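Bread dough won't rise in a cold kitchen, any tricks?
Posted by Ditte Lund, 2019-12-28

My kitchen is freezing this time of year and my dough just sits there - 4 hours and hardly any change. I used the same recipe in August and it was great!
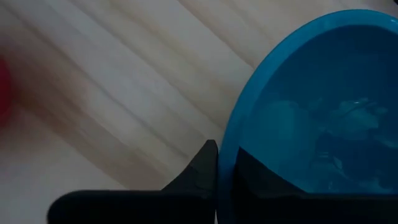 I don't want to run the oven all day either. Help?

Gordon Kowalchuk
Use more yeast.

Birthe Vigfúsdóttir
I'd leave the yeast alone and give it time. Mine goes overnight on the counter, roughly 6 hours minimum, and tastes better for it.
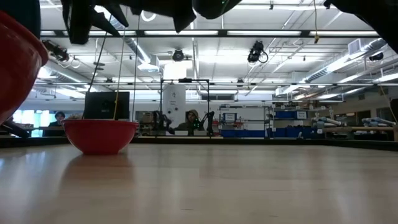
Bohdan Kravchuk
Community helper, 525 posts

Oven off, light on, door shut - works great for me. Warm water in the dough helps too.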